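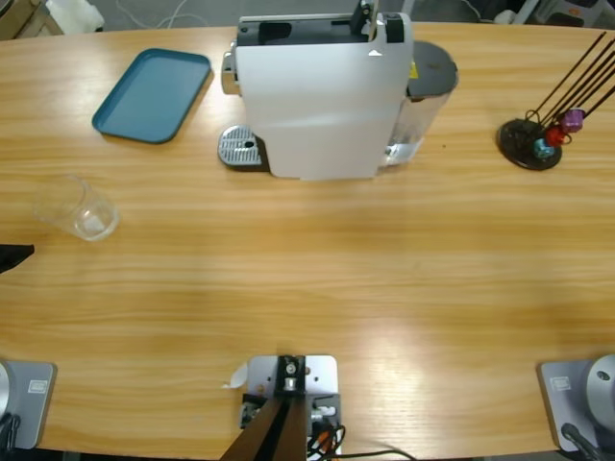 Does it do a proper big mug, asks one reader, or is it going to be espresso all day like the last one? It does a mug, up to a point. The point is 400 ml, after which the drip tray begins to take an interest.

Kitchen > Hot drinks > Capsule machines > Rideck Harau

Rideck Harau capsule coffee machine

The Harau is a coffee machine for people who like coffee and don't want it to become a hobby. There is no grinder, no steam wand and no pressure gauge to frown at. You lift the lever, drop in a capsule, put the lever down and choose small or large. If you were hoping for a ritual, we sell several machines that will take up your whole morning, and they are on the next page.

The front is a plain tall white panel with rounded lower corners. It wipes clean with a damp cloth and shows every fingerprint until you do. The dark housing above it takes the capsule and holds the lever, which is small, black and stiffer than you'd expect for the first week. It loosens up. Please don't help it along with oil.

Water goes in the clear tank beside the panel. It holds 970 ml and has a round dark grey lid, and the walls are see-through so that you can tell it's empty before the pump tells you. There is a small yellow warning sticker near the top. Leave it on. We have had one back with the sticker peeled off and moved to the kettle, which didn't need it.

The silver grille at the base lifts out, and the tray under it wants emptying more often than you will empty it. Both can go in the top rack of a dishwasher. The tank can't – it goes cloudy, and then you lose the one advantage of a clear tank.

What else goes on the table

The machine comes by itself. Everything else is sold separately, mostly to people who swore they only wanted the machine.

Sarmiento serving tray, teal blue. Rectangular, rounded corners, raised rim. The rim will stop a cup sliding off. It won't stop a cup falling over, though it does keep the result in one place.

Riken capsule stand. A round black base with long thin dark rods. It keeps your capsules out of the cutlery drawer, where they otherwise get in among the teaspoons and stay there.

Clear drinking glass. For the water you are meant to have with your coffee. Plain, straight through the dishwasher, and as willing to roll as any other glass if you lay it on its side.

Sizes and power

Width: 359 mm with the tank fitted
Small cup: set at the factory, can be changed
Largest cup: 400 ml
Tank: 970 ml
Cable: 700 mm, so measure to your socket before you fall in love with a particular corner

Noise

There is some. It's short, it sounds like a cross bee in a biscuit tin, and it stops when the cup is full. People in open-plan flats have asked if there is a quiet setting. The quiet setting is instant.

Descaling

Every three months in hard water areas, every six elsewhere. A light comes on to remind you. It will go on reminding you, with the same patience, through any number of coffees. The job takes twenty minutes and needs one sachet and a jug. Run two tanks of clean water through at the end, and don't drink either of them.

Returns

Unused and boxed, 30 days. Used and faulty, we collect. Used and simply not as exciting as you'd hoped, have a word with us and we'll see what we can do, but rinse the tray first.

14 comments | 62 shares

Kettles | Toasters | Capsule machines | Trays and stands | Spares | Help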